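Chapter 7
The Chip Aisle: How Light, Bulky Goods Get Shelved

I learned to stock shelves on chips, and I still think it's the best place to start. Cans forgive you. You line them up, they stay lined up, you go home. A bag of chips is mostly air with a slippery skin on it, and it has its own ideas about where it wants to be by Monday afternoon!

My first boss, Ningsih Santoso, gave me one shelf unit at the Pratberg store and told me to keep it looking full until closing. It had 40 bags on it. I thought she was being kind. By four o'clock half of them had slid, slumped or turned their backs on the customers, and I'd picked up the same green bag so many times I could have told you its weight in my sleep.

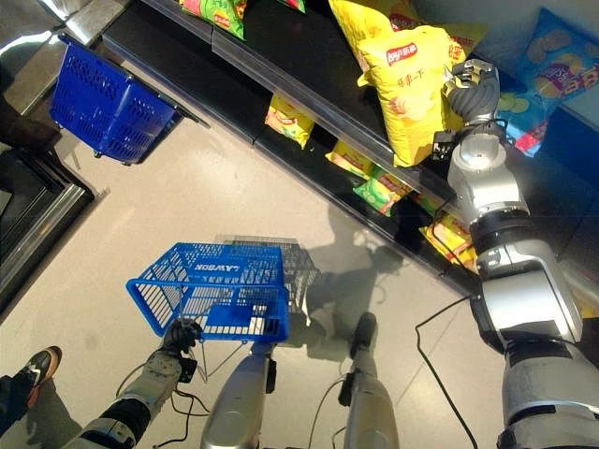

What I hadn't worked out yet was that shoppers almost never take the bag you'd expect. They reach past the first one, squeeze the second, put it back sideways and then take the first one after all. (I do it too, and I should know better.) Every one of those little visits moves the bags next door. In this chapter I'm going to call that drift, which is the word we used at Pratberg, and we'll spend a good part of section 7.2 learning how to measure it.

You'll also meet facing, meaning the side of the package that points at the aisle. A bag lying flat on its back has lost its facing even if the logo is perfectly readable from above, since most people are looking at a shelf from the front. A clear rail along the edge helps keep things from tumbling out, and you can still see the lower level through it, but it won't stand a bag up for you. 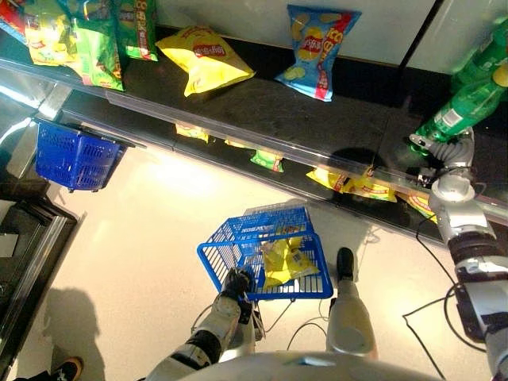 Figure 7.2. Chips and bottles sharing an upper shelf. Photo: Puspita Majimbun

Mixed shelves bring up a question my students love to argue over: should drinks go beside snacks? Azlan Goh ran a small trial at the Stekatow branch, with 300 shopping trips logged before the bottles were moved next to the chips and 271 after. We'll go through his numbers in section 7.4, and I'll warn you now that the two groups aren't the same size, so don't just compare totals.

Before you read on, visit a store near you and pick one shelf of chips. Sketch it, bag by bag, with an arrow for the way each one faces. Go back two hours later and sketch it again. Bring both drawings to class, we'll need them for Exercise 1.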